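Drying Shrinkage in Cotton Shirting: Term Project Report

3. Method

Two fabrics were tested, a plain-weave cotton from Livel and a cotton-polyester blend sold by Getberg. Each was cut into squares with sides of 200 mm, marked at the corners with laundry pen, and washed at the warm setting with the same powder. Half of the squares were line dried. The other half went through a tumble dryer on high. All were pressed on a padded board before measuring, without steam and without pulling the cloth along the grain.

Measurements were taken in the warp and weft directions with a steel rule. Ambient humidity in the room was 62 percent at the start of the work in June and was not controlled afterward. 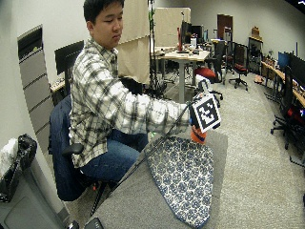
Hettiarachchi asked after the first draft whether pressing might hide part of the shrinkage, given that a hot iron can stretch damp cotton back toward its old length. The comment was fair, and a second set of squares was measured flat and unpressed.

4. Results

The tumble-dried cotton shrank more than the line-dried cotton in both directions, with the larger change along the warp. The blend changed very little under either treatment. For the blend, the difference between pressed and unpressed squares was within the reading error of the rule. For the cotton, pressed squares were longer along the warp by almost 2 mm.

5. Sources of error

Corner marks spread slightly in the wash, and the center of each mark had to be judged by eye. The dryer has no readout for drum temperature. Cut edges frayed, mainly on the cotton, and a zigzag stitch would have limited this. Repeated washing was not tested, so the figures apply to a first wash only.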